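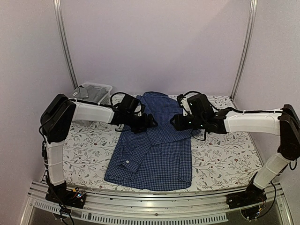
Shirt on the bench, collar to the back, one sleeve across. Both arms over the top half.

August 22, 2022

Folding cell, shared workshop. Szymon reckons we're a fortnight off showing this to people. I'm not convinced.

Ran 17 attempts after tea on the checked shirt. 5 I'd put in a drawer. Shuzhen scored the same runs and got 7, so we don't even agree on what a fold is. Need a written rule before anyone quotes a percentage. Mine would be: hem square to the collar, no cuff poking out. Hers is kinder.

Sleeves are the trouble. The Ralico controller is meant to keep left and right in step, and the log says it does, but the log is written by the controller. Want a dial gauge on each wrist before I believe it.

Vinyl or cloth under the garment? Peiyu says the vine print confuses the segmentation. Could be. Nobody has run it on a plain grey cover, so for now that's a guess – same as my theory, that the jaws pinch too shallow near a seam.

Cable on the left gripper: re-route, longer loop. Check both rail clamps for creep, 2 turns on the hex key last time.

Szabolcs wants to try towels next. Fine, but towels have no sleeves and will flatter us.

Still to do: scoring rule, grey cover, gauges.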